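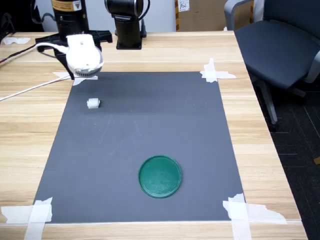

Trellon reorder points gone silly after October update

kulnessbuyer
Anyone else on Trellon for demand planning? Since the October update my safety stock numbers are all over the shop. One SKU, a gasket we sell maybe 14 of a month, now wants a reorder point of 142. Was 84 before, which was already too high imo. Haven't touched service levels. Support ticket open, no reply yet.

dockside_mel
Check your lead times. Update swapped ours from working days to calendar days on half the suppliers. Didn't notice till the POs went out.

kulnessbuyer
Checked, all still working days. Lead time on that one is long but its always been long.

Florence Wong
Is it set to auto model selection? We had to lock ours at Rondlow. Auto kept picking a trend model for stuff that sells in lumps, one big order and it thinks you're booming. Switch the slow movers to intermittent and rerun.

tonnage
Disagree with locking. You lock 192 items by hand and then who reviews them? Ours got locked by the previous bloke and sat there for years forecasting products we'd stopped making. Leave it on auto, clean up the history instead.

Florence Wong
Didn't say lock everything. Slow movers only. And we review them every quarter, it's in the calendar.

tonnage
Everyone says that

dockside_mel
bit harsh mate

Lucie Beaulieu
Kulnessbuyer, any one-off project orders in the history? There's an outlier tick box under item defaults, and it came back unticked for us after the update. Ours was the Badawi job, huge order, never repeated, and suddenly it was in every forecast for that whole product group. Re-ticked, reran overnight, most of them came good. Not all.

kulnessbuyer
Ok just looked. Box is unticked. Pretty sure I had it on. And yes there's a big shutdown order in there from last winter, I'd flagged it and all. Rerunning now.

tonnage
So, history then. Like I said.

Florence Wong
It's a setting, the history was flagged already. And auto would still pick the wrong model for a part that sells like that.

kulnessbuyer
Rerun done. Gasket is back to 84. Still think thats high for what we move. Going to put the slow ones on intermittent in a test copy and compare before I change anything live. Couple of the seal kits haven't budged either, no idea why.

Lucie Beaulieu
Seal kits might be inheriting from the group level. Look at the override column, you have to scroll right across to find it, it's hidden by default in the new layout.

dockside_mel
hate the new layout

kulnessbuyer
Found the column. Will have a go at it after lunch and post what I get.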